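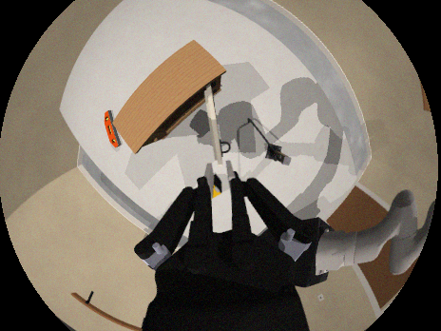 ## Gasesen parish register transcriptions

Data card, hurried version. Longer one when I get a free weekend.

Births, marriages and burials from the Gasesen registers, typed up from the microfilm. One row per entry. 2,252 rows total, 266 of them marriages. Plain CSV, UTF-8, comma separated, quotes around anything with a comma in it.

Last full check 4/5/24. Anything after that is in `changes.txt`, newest on top.

### Files

- `births.csv`
- `marriages.csv`
- `burials.csv`
- `places.csv` - old spelling, new spelling, farm or village
- `changes.txt`

### Columns

- `id` - never reused, even when a row gets deleted
- `date_written` - exactly as the clerk put it, feast days and all
- `date_std` - year-month-day. Blank if we couldn't work it out
- `surname_written`, `surname_std`
- `given`
- `place` - matches `places.csv`
- `reader` - initials of whoever typed it
- `sure` - y, n or m (maybe)

Please use `surname_written` if you're quoting. The std column is for searching only. Petersen alone has 13 spellings in there and I folded them all into one, which Henrike thinks is wrong for the early burials. She may well be right. Not fixed yet.

### Who did what

Amedeo Leone, births. Henrike Kettler and Finn Sperling, marriages. Eckhard Seidel did burials plus most of the Latin. I did the merge, so blame me for broken rows.
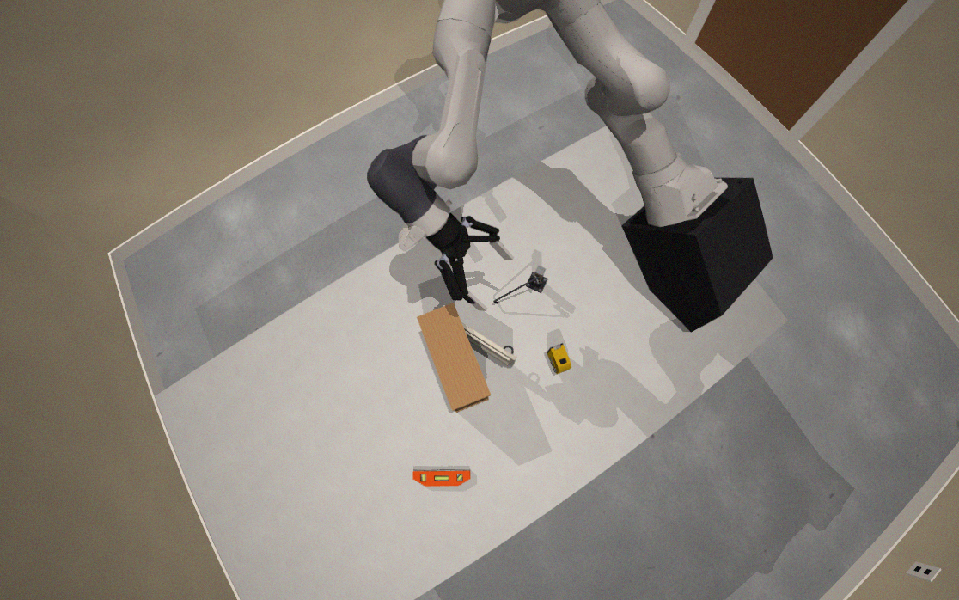
### Known problems

- Film roll 4 is badly faded. Lots of `sure` = n from that one
- Two clerks with nearly the same handwriting, we split them by ink blots and gut feeling
- Twins sometimes entered as one row. Should be two. Fixing these as I find them
- Westinia shows up as a birthplace in a few marriages. No idea where that is, it's not on any map Eckhard has. Left as written
- Excel eats the old dates. Import as text, dont double click the file
- Godparents are not in here at all. Different file, not finished

### Using it

Free for family research, school work, whatever. Keep the `id` if you copy rows so corrections can find there way back. No living people in the data as far as we know, tell me if you spot one and I'll pull it the same day.

### Corrections

Send the id, the column, what it says now, what it should say. A link to the film page helps a lot. Next batch goes in at the end of May.

Sofia Lazaridis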